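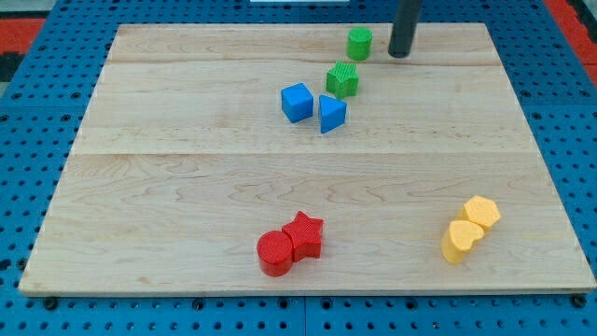
How far along is the moisture survey of the Belthorpe row houses?

Fieldwork is finished in 44 of the 53 houses, and the remaining nine are scheduled before the end of the grant period in July.

Belthorpe Damp Survey
Interim report to the Motasmont Fund
March 2019
Prepared by Shamim Virk; data review by Nusrat Mohmand

1. Work completed

Readings were taken at fixed points on the ground floor of each house: front wall, rear wall, party wall and the underside of the stairs. The total stands at 392 accepted readings. Readings taken within a day of heavy rain were rejected and repeated on a later visit. Relative humidity and air temperature were logged at each visit.

Access was the main cause of delay. Nine households could not be reached during the winter round. Letters have gone out again with evening slots added, and six replies are in hand.

2. Findings to date

Rear walls are consistently wetter than front walls. The difference is largest in the houses on the lower side of the street, where the yard has been paved above the level of the damp course. Party walls are dry in most houses. Where they are not, the high readings sit close to disused chimney breasts that were capped without a vent.

Condensation accounts for part of the mold reported by residents, mainly in back bedrooms. It does not explain the rear wall readings at skirting height.

No conclusion is offered yet on the end houses. They have an exposed gable and need separate treatment in the analysis.

3. Equipment

The Nollix meter drifted in January and was recalibrated. Readings from the affected week were discarded and are not part of the total above. A second meter is now carried on each visit, and both are checked against the reference block before the first house.

4. Spending

Spending is within budget on all lines except travel, which is over because of repeat visits. We ask that the unspent printing allowance be moved to travel. No additional funds are requested.

5. Next period

Remaining house visits. Level survey of the rear yards, to be carried out by Huỳnh under the existing quote. Trial lowering of paving at 4 houses, subject to owner consent; two consents are signed. Draft final report to the Fund for comment before the closing date.

The full table of readings by house number is held by Nusrat Mohmand and can be sent on request with addresses removed.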